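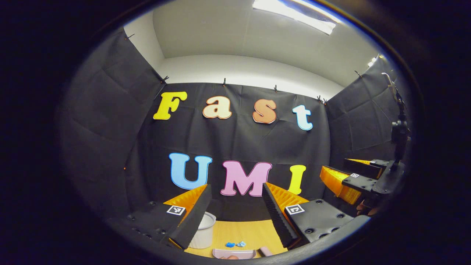

Fabric backdrop

A fabric backdrop is a piece of cloth hung up behind something so that whatever is back there stops being interesting. That's my own definition, and I'm sticking with it for this entry. Photographers use them, school plays use them, people who sell soap at craft fairs use them, and I've put up enough of them in my spare bedroom to have opinions. One sheet behind you is a plain backdrop. Add a sheet on each side and you've got what I'd call a three-sided booth, and most of this article is about those.

Black is the color most people start with. It hides seams, it doesn't throw light back at you, and bright colors look terrific on it. The downside is lint. Black cloth picks up every hair in the house, and if you own a pale cat (I do) you'll be going over it with a sticky roller before every use. Gray is more forgiving. White is lovely and shows every shadow, and I gave up on it after one winter.

Materials

Cotton muslin is the old standby. It hangs well once it has relaxed, it can go in the washing machine, and it wrinkles if you so much as look at it. Polyester is lighter and cheaper and dries fast, but some of it has a shine that comes up under a ceiling light. Velvet and its stretchy cousins soak up light better than anything else I've tried, and they weigh a ton. My favorite panel is a cotton blend sold as Plorkov cloth at a remnant store in Bornham, 360 centimeters long, and I have never once managed to fold it the same way twice.

Weight is worth asking about before you buy. Thin cloth under 2 meters wide can hang from almost anything. Once you get up to the long heavy stuff you need a proper rail or a stand with feet that won't slide.

Creases

Oh, creases! Cloth that has been folded and stored will show a grid of fold lines when you hang it, and they can hang on for days. A steamer gets most of them out, working from the top down with the fabric already up. An iron does a better job on cotton if you've got the floor space. Rolling the fabric on a cardboard tube keeps the fold lines from forming in the first place — carpet stores will usually give you a tube if you ask nicely. Plenty of people leave the wrinkles alone, and for a party or a classroom corner I think that's fine. They bother me much more at home than they do at anybody else's house.

Clips

Small spring clips along the upper edge are the usual way to hold a panel. Spacing matters more than strength. If they're too far apart the top edge sags into scallops, and the whole sheet starts pulling toward the middle. I clip the two corners first, then the center, then fill in between. Black clips on black cloth pretty much vanish, which I like, though I've seen wooden clothespins do the job just as well. On a booth, the corners where the side panels meet the back deserve a little extra care, as a gap there shows as a bright stripe of wall.

Letters

Cut-out letters are the most common decoration, and they're where the fun is. Rounded, bubbly shapes are easier to cut than anything with thin strokes, and an outline in a second color helps them stand out from the cloth. Pastels and yellows read beautifully against black. Dark red or navy gets lost unless you put something paler next to it.

For two words, two rows work better than one long line, and making one row bigger gives the eye somewhere to land. Mixing a capital with lowercase looks friendlier than all capitals. I wouldn't fuss over a perfectly straight baseline either, a letter that sits a little low just adds bounce. For my own set I used Sotomayor card, which cost me 445 for the pack at the shop by the Ultach ferry (local money, before anyone panics) and made 8 big letters with scraps left over.

Paper letters go up with rolled tape or a few pins. Foam ones are heavier and do better with stick-on hook tape, if the fabric is fuzzy enough to grab it. Take the letters down before you roll the cloth, and store them flat in a folder, with the little ones on top.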